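4. Preparing the table surface

This section explains how to cover a sorting table with kraft paper and mark it with tape, so the bins can always go back to the same place. One person can do it, but with two persons the paper stays straighter.

You need: brown kraft paper, dark blue tape, a long ruler, a soft cloth, a pencil, and blue plastic bins with a white lining.

1. Wipe the table and let it dry for 20 minutes.
2. Roll out the paper from the back edge to the front. Leave 3 cm extra on each side and fold it under the table top.
3. Smooth the paper with the cloth, from the middle to the outside.

Note: Small creases will stay in the paper. They do not disturb the work.

4. Draw the lines lightly with the pencil. Put the first strips of tape from left to right, then the others from back to front. The cells should be more or less square.
5. Press each strip well at the crossings, where the tape is double and lifts first.
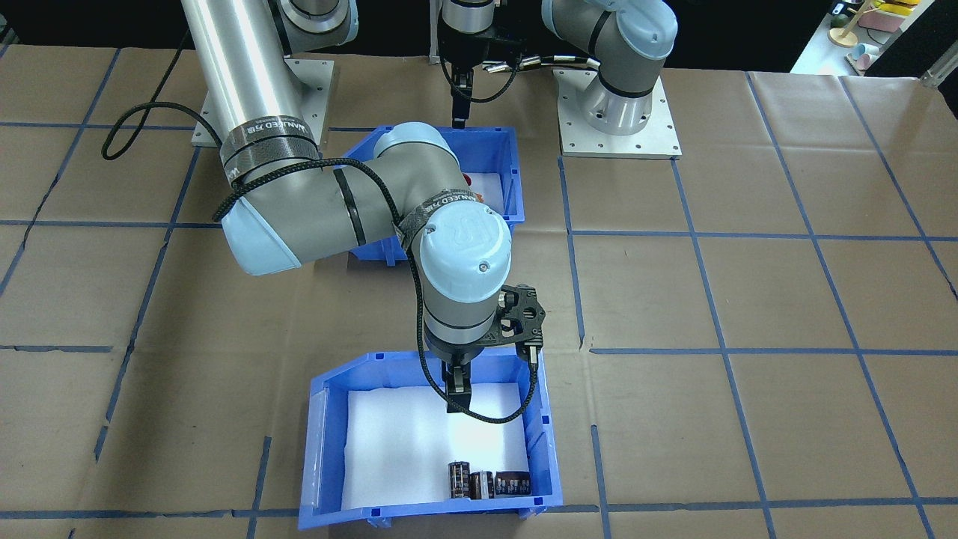 6. Place the bins on the grid, and write in the table log which cells they use. On the Tedholm table the log is kept by Yesenia Sandoval.
7. Check that the lining lies flat on the bottom of each bin.

Caution: Do not cut the tape with a knife on the table. The blade goes through the paper and scratches the top. Tear it by hand or use scissors.

Caution: Do not pull a full bin across the tape. Lift it with both hands.

Change the paper when it is torn or when a strip does not hold any more. For new rolls, write to Gilles Picard before the end of the month.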